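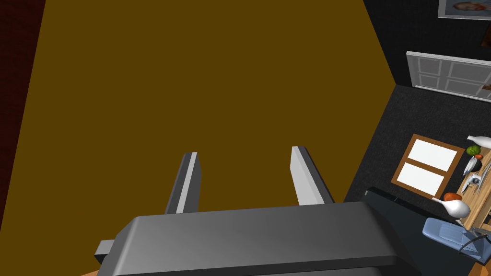 View of the left wrist camera in the furnished room, from one of my own recordings.

I am using Grestum for two months now, and I want to write down what I think while I still remember the first days. Grestum is a program for collecting demonstrations in simulation. You drive a two-arm robot in a rendered house, it records the camera views together with the joint values and the gripper commands, and afterwards you have episodes to train a policy on. I paid for the license from my own project money, so I looked at everything with some strictness.

My task is simple to say. The robot must go to an object on the floor, take it, and put it in another place of the room. I needed 300 good episodes. I have recorded 500 and kept a bit more than the number I needed, and I will come back to this difference, as I consider it the most important thing in this review.

Installation

It took me one evening. The package is big and the download stopped two times. The manual says that the room packs are included, but only the small one is. The bigger pack, called Painemal, you must request on the website, and the link arrived on Saturday when I had already given up hope for the week. After this I had no problem. I run it on an ordinary desktop computer with one graphics card and the window is smooth enough to drive.

Driving the arms

You can use keyboard, game controller or the Prukitz hand controllers. Keyboard I cannot recommend to anybody. With it the arm moves in small steps, and the policy learns these small steps very faithfully. My first 14 episodes were made like this and I have deleted all of them. The game controller is acceptable for the base and poor for the wrist. With the Prukitz pair it is finally comfortable, but they are sold separately and the price is not small.

The gripper has two straight parallel fingers, and the opening is controlled by the trigger in a continuous way. I like this. In Pomska, the program I had before, there was only open and closed, and the model always closed too early. Here I can approach with the fingers half open, and it is saved exactly like this.

The cameras

For every episode you get one head view and two wrist views. The wrist views are the reason I stay with Grestum. They are well placed: you see both fingers up to the palm, and still enough of the surroundings to understand where the arm is. In the furnished room, one wrist recording can show a door, the carpet and a table with a bowl and cutlery on it, all past the fingers. For a learning system this is useful, and also dangerous, and I have learned it in the bad way. In my first set I always started from the same corner. The policy then reacted to the background more than to the object. When I moved the start position, it went confidently to the wrong place. Now I change the start for each episode, with the randomizer in the menu Scene, and I advise you to do the same from the first day.

One more remark about the walls. Some of them are big planes of one color without any texture. When the wrist is turned to such a wall, the view has very little information in it. I cut these parts when they are long. There is a trim tool, but it does not cut the three views together unless you mark "linked", and this box is off at the start. Please, developers, put it on.

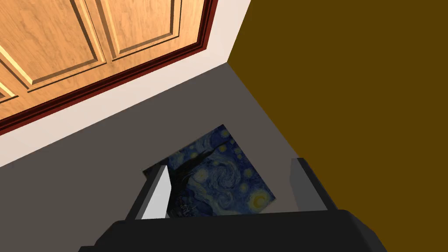 Wrist view with the fingers open and the "Starry Night" print on the floor between them.

Flat objects

I want to be fair here, as flat things are difficult for any parallel gripper. The paintings in the object list are my test for the program, and the small Van Gogh print is the one I use the most. It has strong colors against the gray floor, so for the vision part it is a kind object. For the fingers it is not kind. If I come straight down, they close over the surface and take nothing. I had to come with a tilted wrist and reach for one edge, and many attempts ended with the print pushed to the wall.

The contact simulation is good but not perfect. Sometimes a finger goes a little inside the floor, and the episode looks successful when it should not. The automatic success check believes it. So I review everything by eye, at double speed, and here is where most of my missing episodes went. I threw away the ones with a finger in the floor, the ones where I hesitated for a long time above the object, and the ones where I corrected myself three or four times before the grasp. A few corrections I keep on purpose. A policy which never saw a mistake does not know how to come back from it.

Saving and export

Export is clean. One folder per episode, the videos, and one table with the time stamps. In August there was an update which changed the names of the columns, and my loading script stopped working. The change was mentioned in the notes, at the very end. I now keep the old installer on a separate disk.

You can write a short text instruction for each episode, and you can edit it later for many episodes in one time. I write two or three versions of each sentence, for example "pick up the painting" and "take the picture from the floor". It costs a few minutes and I find my model less sensitive to wording.

What I miss

An undo for the last seconds of a recording. A better success check. Also a warning when the disk is nearly full - I lost one whole afternoon because the program continued to show the red recording dot and saved empty files.

My opinion

Four stars from five. For table tasks with simple blocks, it is perhaps too much program, and Pomska is easier to learn. For work in a whole room, with the wrist cameras, I would buy Grestum again. Plan time for the reviewing, at least as much as for the driving.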